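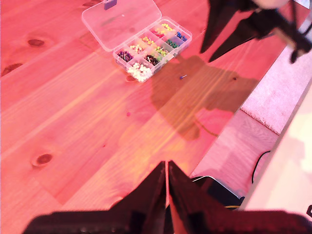 Why does wood have stripes, a reader in Skasholm asks, and can you tell how old a table is by counting them?

What a great question! The first half takes us deep inside a living tree. The second half has a sneaky answer, and we'll get to it once we know where the stripes come from.

Wood is made of tiny tubes

Start with a tree. If you could shrink down smaller than a grain of salt and walk into the trunk of a pine, you would find yourself in a huge bundle of long, thin tubes, packed together like drinking straws in a box. Most of them run up and down the trunk. Water travels through them from the roots to the needles, sometimes higher than a ten-story building!

When people talk about the grain of wood, they mean the direction those tubes run. You can't see one tube without a microscope, but you can see the pattern they make when there are millions of them side by side.

Growing happens at the edge

You might think a trunk gets fatter by stretching, like a balloon. It doesn't! The wood in the middle of a tree stays just as it is. All the new wood is made in one very thin layer right under the bark, called the cambium (say it KAM-bee-um). The cambium wraps around the whole tree like a sleeve, and every year it adds a fresh coat of wood over the old one.

In places with warm summers and cold winters, the tree has a busy time and a resting time. In spring there is usually plenty of water, so a pine makes wide tubes with thin walls. This wood looks pale, and its name is earlywood. Later in the summer the tree slows down. The tubes get narrower and their walls get thicker, and the wood looks darker. That part is called latewood. By December the cambium is resting, and nothing new is added until spring comes back.

One pale band plus one dark band makes one ring, and one ring is one year.

So what happened to the circles?

If you cut straight across a trunk, you see rings, like the circles on a dartboard. But most boards aren't cut that way. The saw goes along the trunk, from one end to the other, and then you see the same rings from the side. They turn into lines!

Try it with an onion. (Ask a grown-up to do the cutting.) Slice it across the middle and you get circles. Now slice another one from the root to the tip and look at the curved lines. It's the same onion and the same layers, with a different cut.

Where the saw goes makes a big difference to the pattern. A board cut so that the rings stand up straight through it has neat lines, close to parallel. A board cut nearer to the outside of the log often has big pointed arches, one inside another, like a stack of mountains. Woodworkers call them cathedrals.
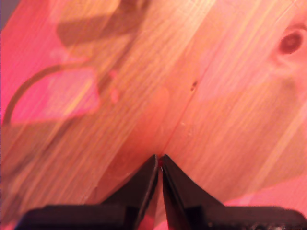 Grain in pine: pale bands with thin, darker streaks between them.

Next time you are near something made of pine, get your nose right down to it and look for the two colors. On an old floor you can sometimes feel the lines as well. The soft pale wood wears away a bit faster than the hard dark wood, so the dark lines end up as little ridges under your toes.

What about knots?

A knot is the place where a branch used to join the trunk. The branch has its own tubes, pointing outward, and as the trunk gets fatter it grows around the bottom of the branch and swallows it up. The trunk's tubes have to swerve to get past. If you find a knot in a board, follow the lines with your finger and you'll see them bend around it like a stream going around a rock.

Reading a tree like a diary

Rings do more than count years. They keep notes! A wide ring often means a good year, with enough rain and sunshine. A narrow ring might mean a dry summer, a very cold one, or a year when hungry caterpillars ate most of the leaves. A black scar in the middle of the rings can be a fire that the tree lived through.

Picture an old pine on Hunden, the hill behind Skasholm, with 386 rings. It was a seedling before there were trains, or bicycles, or light bulbs. And that's young for a tree! Imagine one with 1,853 rings. You'd need a magnifying glass and a lot of patience, and if somebody called you to dinner at ring 1,423 you would want a very good way of marking your place. (A pin works well. One color for every tenth ring and another for every hundredth is a handy system.)

Scientists who study tree rings have the wonderful name of dendrochronologists. Say it slowly: DEN-dro-kruh-NOL-uh-jists. They don't have to chop a tree down to look inside. They use a hollow drill that takes out a thin stick of wood, not much thicker than a pencil, with all the rings showing as little stripes.

Back to the table

Can you tell how old a table is by counting its stripes? No, and there are 2 reasons.

The first is that rings stop when the tree stops growing. They tell you about the life of the tree, and the table was built afterward. A board could sit in a shed for years before anybody made anything from it.

The second is that a board is only a slice. The center of the tree may be missing, and so may the outside. Many tabletops are also made from several boards joined side by side, and those may come from different trees. If you add them all up, you'll count some years twice!

But you can still count the lines on one board and say, "The tree was at least this old." On a board with neat, straight grain, start at one edge and count the dark lines as you go across. Don't count along the board, or you'll be following the same year the whole way.

Words to remember

Grain: the direction of the tubes in wood, and the pattern they make.
Cambium: the thin growing layer under the bark.
Earlywood: the pale wood made early in the growing season.
Latewood: the darker wood made later on.
Knot: the place where a branch grew out of the trunk.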